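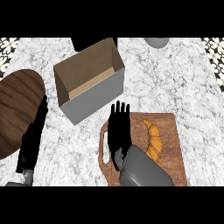
Contrôle avant session de téléopération, poste simulé Gramis, tâche « croissant dans le carton ». À remplir par l'opérateur avant la première démonstration, puis à chaque changement de scène. Cases vides = session non validée.

## 1. Poste opérateur

- [x] Zone de 8 m² dégagée, câbles du casque fixés au sol
- [x] Arrêt logiciel testé au pied et à la main
- [x] Gants de suivi Flirness chargés, calibrés doigts tendus puis poing fermé
- [ ] Siège réglé, avant-bras soutenus

*Commentaire : l'accoudoir droit ne se bloque plus. Remplacement demandé en mars, toujours rien. Pauses avancées en attendant.*

## 2. Scène chargée

- [x] Plan de travail en marbre, sans objet superflu entre les deux bras
- [x] Carton ouvert et vide
- [x] Croissant posé sur la planche rectangulaire
- [x] Plateau rond en bois à gauche, hors du trajet de la main droite
- [x] Mains ouvertes au départ, aucune prise en cours

*Commentaire : le poignet droit est très près du croissant dans cette variante. Lever la main avant tout déplacement latéral, sinon on pousse l'objet et la démonstration est à refaire. Le bord du carton côté fond est en partie masqué ; viser l'ouverture par l'avant.*

## 3. Bras et mains

- [x] Limites articulaires actives (profil Prilach)
- [x] Correspondance gauche/droite vérifiée
- [x] Retour au repos sans contact avec le plan
- [ ] Latence inférieure à 30 ms pendant toute la vérification

*Commentaire : pics à l'ouverture du fichier de scène, stable ensuite. À revoir après la mise à jour du serveur Ghanem. Ne pas enregistrer pendant un pic.*

## 4. Enregistrement

- [x] Espace disque suffisant pour une série de 17 démonstrations
- [x] Un essai complet rejoué et relu
- [x] Échecs conservés dans un dossier séparé, avec motif
- [x] Compteur du jeu de données relevé : quelque 4000 épisodes

*Commentaire : motif « prise ratée » trop vague. Écrire « glissé », « poussé » ou « lâché hors du carton ».*

## Avis

Session autorisée avec deux réserves : accoudoir (point 1) et latence (point 3). Nouveau contrôle à 14 h, avant le changement d'opérateur.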